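Foro Dimbridge — Robótica en casa y en el taller
Enseñar tareas a mano

¿Cómo enseño a doblar una camiseta: pinza de mano o teleoperación?

publicado por quezada_taller
Jueves, 25 de abril de 2024

Hola a todos. Tengo un brazo de seis ejes con pinza de dos dedos y quiero que aprenda a doblar camisetas sobre una mesa. He grabado 30 demostraciones por teleoperación con un mando y me salen lentísimas, con tirones, y la mitad de las veces suelto la tela antes de tiempo. En el grupo de Astthorpe me dicen que pruebe con una pinza de mano con cámara y grabe moviendo yo la herramienta. ¿Alguien ha hecho el cambio? ¿Cuántas grabaciones hacen falta para empezar a ver algo? ¿Y qué hago con el fondo, lo dejo como esté? Gracias de antemano.

Oriana Echeverría

¡Pásate a la pinza de mano, de verdad! Yo empecé igual que tú, con mando, y para tela es desesperante: no notas cuándo has cogido una capa o dos, y acabas corrigiendo cada gesto. Con la pinza en la mano la tarea vuelve a parecerse a doblar ropa (que es lo que todos sabemos hacer desde pequeños) y el ritmo cambia por completo. Mis primeras 666 demostraciones de polo las hice en cuatro tardes, y disfrutando.

Lo que me ha funcionado:

Empieza siempre desde una postura parecida de la prenda y ve abriendo la variedad poco a poco. Primero el cuello hacia el fondo, bien estirado; luego girado un poco; luego con una manga arrugada. Yo quise meterlo todo el primer día y el modelo aprendió una especie de media entre dos dobleces — muy bonita de ver, inútil.

Muévete despacio al cerrar y con alegría en el resto. Si dudas con los dedos abiertos encima de la tela, el robot también va a dudar.

Revisa los marcadores de los dedos en las primeras grabaciones de cada sesión. Si la mano o la tela los tapa a menudo, la apertura de la pinza sale mal estimada y luego te vuelves loco buscando el fallo en otra parte.

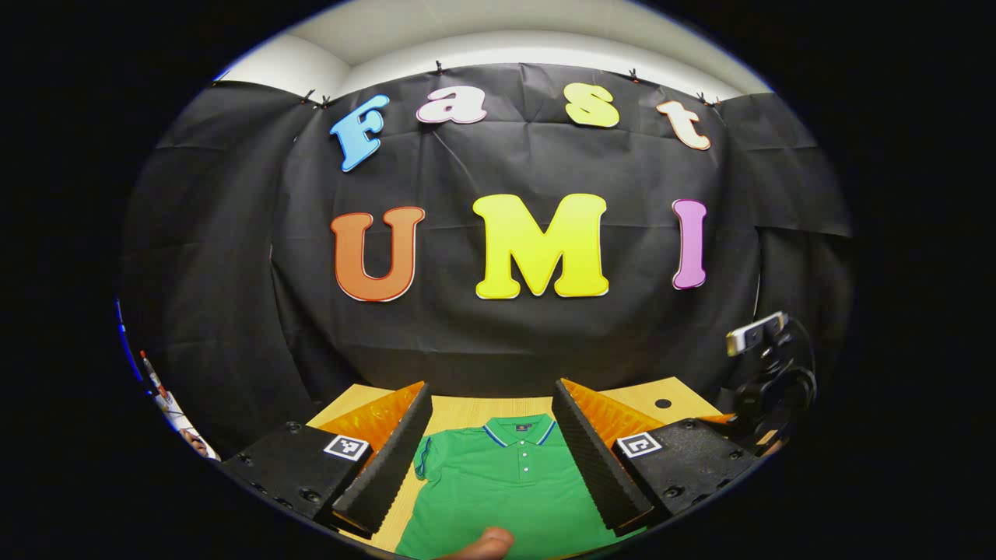
En cuanto al fondo, mi consejo es que grabes las primeras tandas con algo liso y oscuro detrás y que después cambies de sitio. Una tela negra colgada con pinzas va de maravilla, y si le pones unas letras o cualquier cosa con color y bordes marcados, el seguimiento de la cámara tiene de dónde agarrarse. ¡Un negro completamente vacío me dio saltos de posición! Cuando tengas una política que doble bien ahí, graba en la cocina, en el salón, donde puedas.

De cantidad: con unas 879 ya doblaba las mangas con bastante soltura. El doblez final me costó más. Si te animas, cuelga tus curvas y las miramos juntos.

drundgate_bis

De acuerdo con casi todo, pero no tires el mando. Yo lo sigo usando para las correcciones: dejo que el robot lo intente y, cuando se atasca, tomo el control y lo saco. Unos pocos episodios de ese tipo me ayudaron bastante. Eso sí, comprueba que tu brazo llega a las posturas que haces con la mano, la muñeca humana gira con una facilidad que el mío no tiene.

pepo_astt

1,000 demos y a correr. A mí con menos no me fue.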